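Home | Collections | Notes | Contact

May
By Nerys Sayce

# Villstead Living Room Notes

Hello, and welcome! Villstead is a small collection of pictures and written notes on the everyday things people keep in the rooms where they sit down at the end of the day: what goes on the walls, what grows in the corners, what ends up on the table and stays there. Haruto Uchida and I put it together in our spare hours (mostly Sunday afternoons, with the kettle on), and we would love for you to use it.
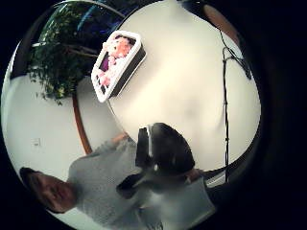 Page 2

## What the notes cover

Walls and plants come first. We write down how a picture is framed and which colors stand out, so the entry for this room has a thick white frame, pinks and soft reds against purple, and a leafy green houseplant with stems reaching over toward it. If we can't tell whether pink shapes are flowers or a figure, we put down both and move on. Clothes get a line too, such as "light grey knit sweater."

Tables take us much longer! A table gathers things, and I am fond of the ones where toys and cables have to share. Soft toys go under `plush`, wires and plugs under `cables`, and anything we can't name goes under `unsure`, which is a perfectly good place for it to be.
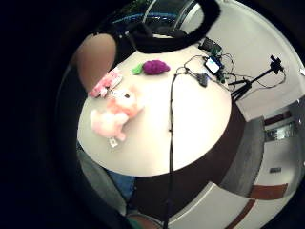 Round white table with pink plush toy, purple plush fruit and black cables.

## What's inside

- 1,455 written notes, one per text file
- 320 of them about tables
- `unsure.txt`, which Haruto keeps tidier than I would

## Using it

Start with the `tables` folder if you are new, then wander. Spelling is American all the way through, though I slip now and then, so please send corrections to either of us. We read every message, even if the answer takes a while.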